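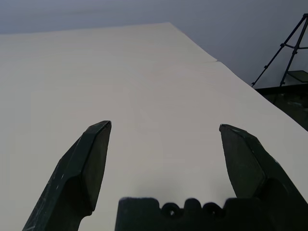

Wrist view, fingers open over the white top.

November 5, 2021. Itine arm, student project, bench notes.

Fingers open fully again after the reset. Left finger has scuffs low down on the outer face. Leave it for now, but check that both tips still meet square when closed.

The seam in the white surface shows up in the wrist view as a thin line. The edge finder picked it up as an object twice in the first batch, so I have masked that strip in the Prinitz script. The gripper shadow gave one false hit as well. Raised the threshold and it went away, but I don't trust it yet with pale blocks.

Ran the open/close cycle 368 times at the slow setting. It stalled on 15 of them, all on closing. The log stops at line 1842 and the buffer is set to 2000, so it did not fill up. Perhaps the Waweru board dropped the link. Try the other cable.

Tripod is staying on the right-hand side until the Parnov heats. Please don't shift it, the calibration was done with it there and the planner treats it as a no-go area.

To do:
Swap cable, repeat the slow cycle
Same again at medium speed
Print the block template
Copy the mask settings to the team folder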